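News from the Drimness Robotics Club

It has been a busy stretch for our club, and I keep meaning to sit down and write something longer than a line on the notice sheet, so forgive me if I ramble a little! The students have settled on bedrooms as their project for the Olwood student showcase — the folding, spreading and tidying that most of us do half asleep.

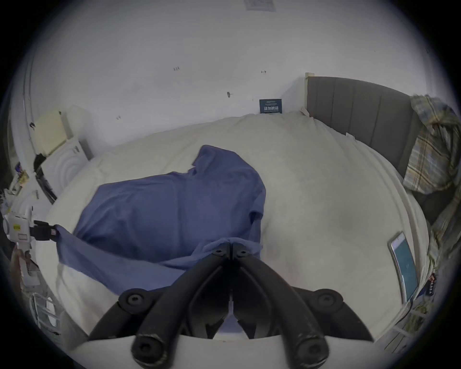
Solange Meireles, our club lead, likes everyone to start with soft things, and I've come round to her way of thinking. A block stays the shape it is, but cloth slides and bunches and gives a student plenty to puzzle over. Jeferson Fontes has been keeping the log, and I'm pleased to report that he has now written up 489 tries, with notes (some of them quite colorful) on each.

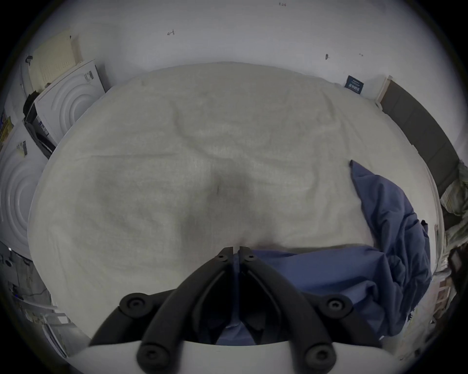 Gripper practice with the blue bedding.

We have nine students this term, seven of them brand new, and they've been wonderfully patient with one another. Aníbal Amaral is helping the newer ones plan their turns, and Silvana Siqueira has offered to read over the showcase write-up before it goes to Olwood in July.
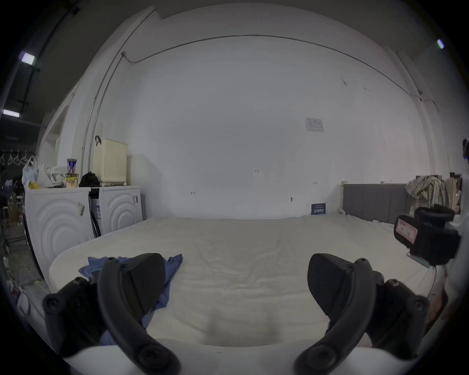
Does my child need to know how to code before joining?
Beginners are very welcome, and the first three meetings are all hands-on practice. Coding comes in after that, a little at a time, with an older student alongside.

Mitsuko Hosoda has the sign-up forms.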